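바지와 셔츠 개기 갤러리: 나무 탁자 위의 옷 정리

옷장을 정리할 때 쓰는 순서를 사진과 함께 모아 둔 페이지입니다. 글은 체스와프 야신스카가 썼고, 접는 치수는 Usuga 생활수납 모임에서 쓰는 표를 따랐습니다. 다리미나 접기판은 쓰지 않습니다. 넓은 탁자 하나와 두 손을 쓸 자리가 있으면 됩니다.

탁자는 벽에 붙여 두는 편이 편합니다. 갠 옷은 벽 쪽에 놓고 앞쪽은 펼치는 자리로 비워 둡니다. 면 능직처럼 조금 두꺼운 천은 솔기를 먼저 찾아 세로로 맞춥니다. 솔기가 휘어 있으면 접은 다음에도 모양이 틀어집니다.

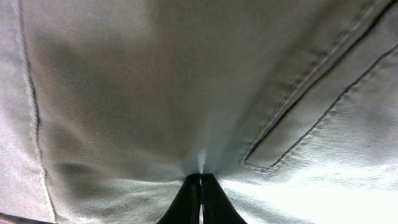 솔기를 맞춘 뒤에는 손바닥으로 안쪽에서 바깥쪽으로 한 번 쓸어 줍니다. 여러 번 문지를 필요는 없습니다. 밝은 색 천은 주름이 잘 드러나지 않으니 손끝으로 만져서 확인합니다. 단추와 지퍼는 모두 채운 상태에서 시작합니다.

옷을 들어 옮길 때는 허리선이나 어깨선을 잡습니다. 밑단을 잡고 들면 위쪽이 흘러내려 처음부터 다시 펴야 합니다. 니트는 예외로, 양손을 밑에 넣어 받쳐 옮깁니다.
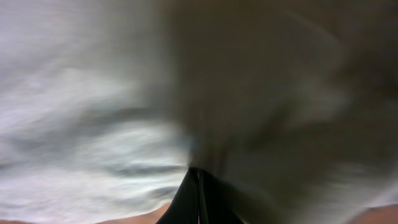 사진 제공: Plamgate / 글·편집: 체스와프 야신스카

서랍 폭을 먼저 재고 접는 폭을 정합니다. 저희 집 서랍은 한 칸 안쪽 폭이 300mm라서 바지는 그 폭에 맞춰 접습니다. 칸막이는 Dimov 제품을 쓰는데, 높이가 123mm이고 세워 넣은 옷이 넘어지지 않습니다. 칸막이가 없으면 신발 상자 뚜껑을 잘라 써도 됩니다.

계절이 지난 옷은 따로 모아 Arkex 보관 상자에 넣습니다. 상자 바깥에는 품목만 적습니다. 색이나 상표까지 적어 두면 나중에 고쳐 쓸 일이 많아집니다. 여름옷은 6월에 꺼내고, 그때 빈 상자를 닦아 둡니다.

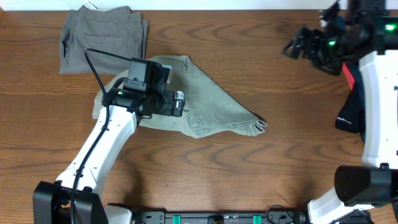
바지는 다리를 포개고 밑위의 뾰족한 부분을 안으로 접어 넣은 다음, 허리 쪽으로 올려 접습니다. 긴바지는 이렇게 하면 대체로 직사각형이 됩니다. 탁자 위 회색 바지도 네모에 가깝게 개어 벽 가까이 두었고, 뒷주머니 솔기와 허리선이 위로 보입니다. 밑단이 조금 울어 있어도 서랍에 넣는 데는 문제가 없습니다. 옆의 연한 카키색 옷처럼 구겨져 있는 것은 먼저 활짝 펼친 다음 접는 선을 잡습니다. 구김이 있는 채로 접으면 두께가 고르지 않습니다.

갠 옷은 종류별로 쌓습니다. 한 더미의 높이는 25cm를 넘기지 않습니다. 더 높으면 아래쪽 옷을 꺼낼 때 전부 무너집니다. 회색과 카키색처럼 자주 입는 색은 위에 두고, 행사용 옷은 맨 아래에 둡니다.

자수나 글자가 있는 옷은 그 부분이 접는 선에 걸리지 않도록 합니다. 검은 천은 먼지가 눈에 띄므로 접기 전에 탁자를 마른 천으로 한 번 닦습니다.

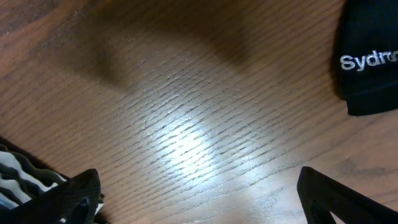

티셔츠와 바지를 한 서랍에 같이 넣어도 되나요?
칸을 나누면 괜찮습니다. 두께가 다른 옷을 한 줄에 세우면 얇은 쪽이 눌리므로 티셔츠는 앞 칸, 바지는 뒤 칸에 넣습니다.

접는 치수표는 2쪽짜리 문서이며, 숄라니 구메데가 정리했습니다. 서랍 폭별로 접는 횟수가 적혀 있고, 아동복은 다음 판에 추가할 예정입니다.

최종 수정: 2026년 4월 3일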